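Home Visit Checklist: Garment Folding, Bedroom Set-Up
Filled in by Kirstin Munro

Good morning all, and thank you for bearing with my comments, which I know run over the boxes. I would sooner write too much than have one of you phone me from somebody's hallway. This visit was the padded jacket task on a bed, two grippers, one operator, and I went through the list from the top.

SECTION A. BEFORE YOU PICK ANYTHING UP

A1. Householder has agreed to the room being recorded, wardrobe and shelves included. YES
Comment: Go over it again at the bedroom door, even if it was all settled on the phone. People are lovely about it, but a bedroom is a bedroom.

A2. Floor clear where the operator stands. FAIR
Comment: Glossy tile in this one, so please keep shoes and bags well back from where you'll be stepping. You can't look at your feet when both hands are full! I've marked it fair and not good, and we tidied before going on.

A3. Finger pads seated, pivot pins snug, both sides. YES

A4. Garment laid out front up, hood at the far end, zipper and snaps where the operator can see them.

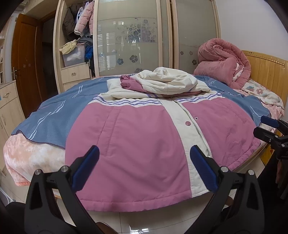
Fledley Household Tasks Team, Field Collection

Comment on A4: YES, and I'd like to say a little about snaps. The metal ones can catch under a pad, and if you pull through it you may tear the cloth or pop a pin. If you feel a snag, open the fingers, back off, and start the example over. A spoiled example costs us very little and a householder's good jacket costs us a great deal.

SECTION B. WHILE RECORDING

B1. Fingers open fully before coming down onto the cloth. YES
Comment: Hryhorii Karpenko asked whether a half-open approach would do on thick quilting. Please don't. The learner copies whatever we show it, lazy habits and all, and we had 78 examples set aside in August for exactly this.

B2. Second gripper kept out to the side until it's wanted. YES
Comment: It's so easy to let the idle hand drift in (I do it myself when I'm tired). Pinched fingers are our most common entry in the book, and they nearly all come from the idle hand.

B3. Operator's back and wrists. NEEDS WORK
Comment: Beds are low and wide, and a jacket in the middle of one has you leaning from the hips the whole time. Four folds, then stand up straight, shake out your arms and have a sip of water, well away from the bedding please.

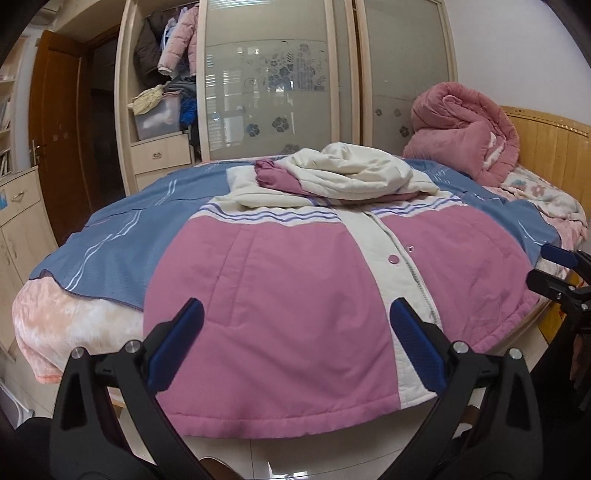 Item B1: pads wide apart over the lower part of the jacket.

B4. Under-sheet smooth enough that the pads won't pick it up along with the garment. YES, WITH A NOTE
Comment: A patterned sheet is fine, and we want plenty of them, but a ridge right under the hem is trouble. Smooth it by hand before you start and leave it be once you're recording.

B5. Starting position varied between examples. YES
Comment: Turn it a little, shift it toward the headboard, leave a sleeve out. The Daredport set has 2,344 folds in it and far too many of them begin from the same tidy spread, bless us.

SECTION C. FINISHING AN EXAMPLE

C1. Fingers clear of the cloth before the recording is stopped. YES
Comment: Lift, open, wait a breath, then stop. If you stop with the pads still touching, the end can't be told from the middle, and Sohail Bangash has to sort those out by eye.

C2. Finished bundle left alone until the operator calls "done." YES
Comment: No patting it into shape afterward, however much it bothers you.
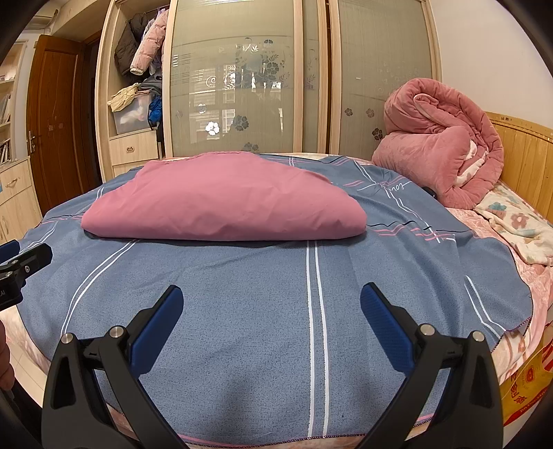 Vivek Rastogi: Kirstin, on C2, could we add a line for folds that come undone by themselves? I've been keeping those and labeling them as failed, and Beathag has been throwing them out, so we ought to agree before the Wurkley visits. My vote is to keep them. The learner should see what a bad fold looks like too.

Reply, K.M.: Happy to, Vivek, and I'm with you. Keep them, label them, and I'll put it on the sheet as C3. Beathag, shout if that makes trouble at your end.

SECTION D. LEAVING

D1. Householder's things back where we found them. YES
D2. Pads wiped and checked for lint. YES
D3. Loose threads or damage reported to the householder on the spot. NONE TO REPORT

Overall: PASS, with B3 to be looked at again next visit.

Fledley Field Collection | Questions about this checklist: ask Kirstin Munro | © Fledley, all rights reserved | Back to top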